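Foro de la Comunidad de Usuarios Birusel
Sección: Normas de convivencia y uso de espacios comunes
Tema: Temperatura de consigna en las salas de reuniones del edificio Nilladthorpe
Respuestas: 6

secretaria_nilladthorpe
Estimados usuarios:
Con motivo del cambio de temporada, se abre el presente hilo para recoger observaciones sobre la climatización de las salas de la segunda planta. La propuesta inicial, remitida por la empresa mantenedora Drerska, consiste en fijar una consigna única para todas las salas desde octubre y bloquear los mandos a distancia, de modo que los ocupantes solo puedan encender y apagar el equipo. Se ruega que las intervenciones se ciñan al asunto y que las averías se comuniquen por el cauce habitual.

C. Halvorsen
Agradezco la convocatoria. En nombre de la entidad que ocupa el ala norte, manifiesto nuestra oposición al bloqueo. Las salas interiores y las de fachada no se comportan de la misma manera: en las segundas, el sol de la tarde obliga a ventilar incluso en otoño. Una consigna única obligaría a unos a abrir ventanas y a otros a trabajar con abrigo.
Solicito asimismo que se publique el coste anual desglosado por planta. En la última reunión se mencionó la cifra de 2.444 euros sin indicar a qué periodo correspondía.
Atentamente,
Cletus Halvorsen

admon_planta2
En respuesta al señor Halvorsen: los 2.444 euros corresponden al ejercicio pasado y a la segunda planta completa, pasillos incluidos. De ese importe, 1.024 euros se imputan a las salas de reuniones. El desglose está a disposición de los interesados en la oficina de administración, en horario de mañana.

lector_ala_sur
Discrepo respetuosamente de la primera intervención. El ala sur lleva dos inviernos con los mandos limitados y las quejas han disminuido de forma apreciable. Antes de la medida era habitual encontrar una sala a temperatura de invernadero a las ocho de la mañana, porque el último ocupante de la víspera no había apagado el equipo. La libertad de ajuste resulta razonable cuando quien ajusta es también quien paga, y en este edificio el gasto se reparte por superficie.

mantenimiento_kowalczyk
Con permiso de la secretaría, una precisión técnica. Los equipos Kowalczyk instalados en el edificio admiten un límite superior y otro inferior, por lo que cabe una solución intermedia. Puede dejarse un margen de ajuste de pocos grados y programar el apagado automático. La configuración de cada equipo requiere unos 11 minutos y no exige obra alguna.
Respecto a los mandos, debo señalar que su custodia es deficiente. En la última revisión faltaban varios y otros habían acabado en salas distintas de la suya. Conviene que cada uno lleve una etiqueta con el nombre de la sala y que permanezca en su soporte mural cuando no se utilice.
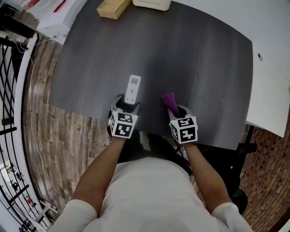 Por otra parte, recomiendo que la limpieza de filtros se efectúe antes de modificar ninguna consigna. Un filtro obstruido falsea la percepción del usuario, que sube la temperatura cuando el defecto reside en el caudal de aire.

C. Halvorsen
La solución intermedia nos parece aceptable, siempre que el margen se revise al término del primer trimestre y que las salas de fachada dispongan de un límite inferior propio. Retiro la objeción al apagado automático. Mantengo, en cambio, la relativa al reparto del gasto por superficie, que a nuestro juicio penaliza a las entidades con archivo.

lector_ala_sur
El reparto por superficie figura en los estatutos y su modificación excede el objeto de este hilo. En cuanto al margen, no me opongo, si bien preferiría que fuera el mismo para ambas fachadas.

secretaria_nilladthorpe
Se toma nota de las posiciones expuestas. La propuesta de margen limitado con apagado automático se incluirá en el orden del día de la próxima junta, junto con la revisión de filtros y el etiquetado de mandos. La cuestión del reparto deberá plantearse por escrito y en punto separado. El hilo permanecerá abierto hasta la publicación de la convocatoria.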